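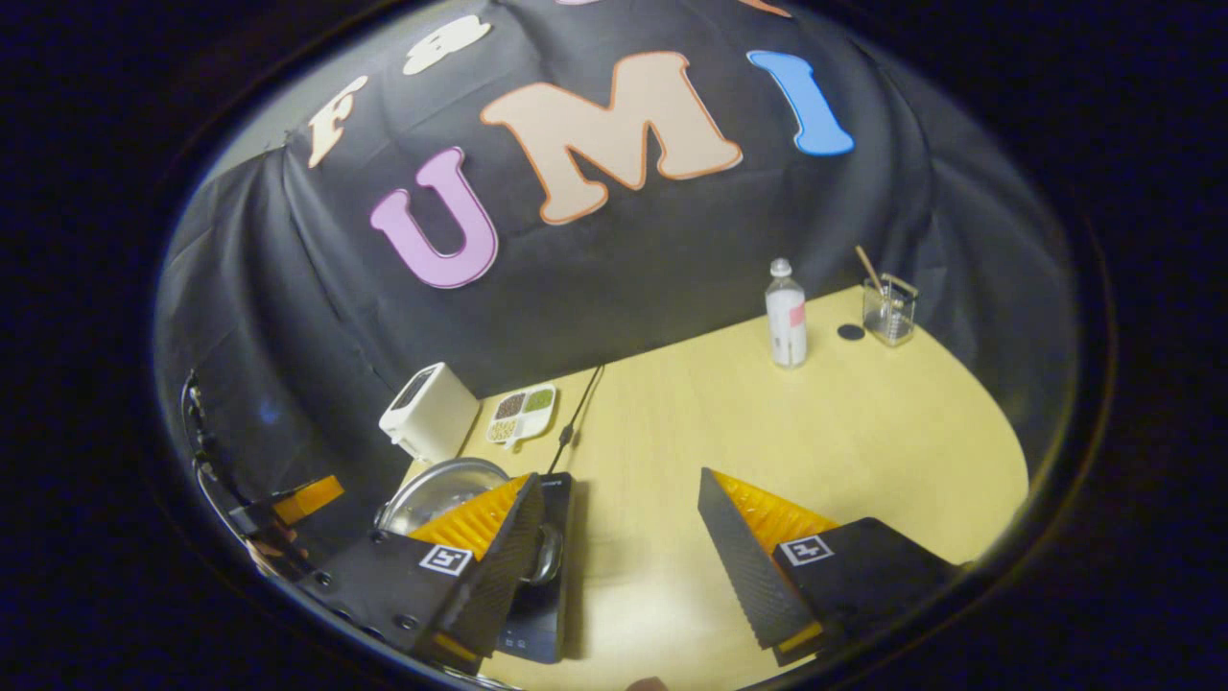
Cullinane has taught cooking in its shared rooms for seven years, and the question of how ingredients should be set out deserves a more careful answer than it has received. The current guidance asks that dry goods remain in their packages until needed. We believe this is mistaken. A sectioned tray, with dark beans, green seeds and tan grains each in a compartment, lets a beginner see the meal before the pot is in use. It also keeps the cooktop clear of bags and boxes.

Objections have been raised on grounds of cost. Martti Hirvonen has argued that up to 300 trays would be required across all sites. The expense is real, but it can be spread over several terms. We ask that the guidance be revised in May, and that instructors be permitted to use trays in the meantime.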